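List archive | Threads | Previous | Next | Reply
Filed under: News and safety, Regional

Date: 30/08/2025
Subject: Re: Ferry fire at Rimness, any confirmed numbers?

> The radio says 12 injured and the Trondum paper says 13. Does anybody
> on the list know which one is right? And is the terminal open for
> foot passengers, or should we go by Fanilmont?

Hello all,

I read the statement of the port authority this morning. It gives 13 injured, and 2 of them are still in the hospital in Trondum. The lower number was from the first evening, before one crew member went to a doctor by himself. No deaths are reported.
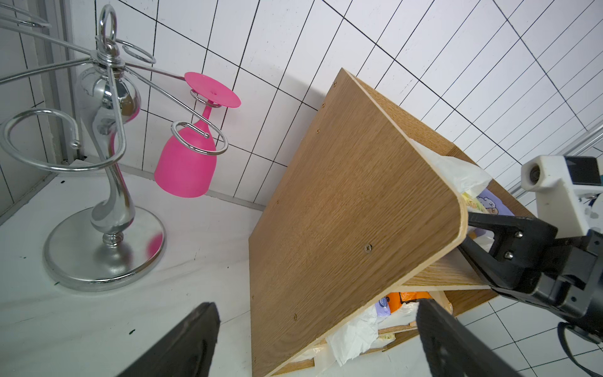

The terminal is open for foot passengers only. Cars must go by Fanilmont until the inspectors finish on the car deck, and there is no date for this yet. My neighbor waited two hours in the line there yesterday, so please leave early.

About the cause I would be careful. One site wrote that it was an attack, but I did not find any official source for it. The statement says only "under investigation" — the same words they used after the smaller fire in February.

If you had a ticket with Mekonnen Lines, the refund form asks for the case number 3494. I sent mine and have no answer so far.

Greetings from the Rimness side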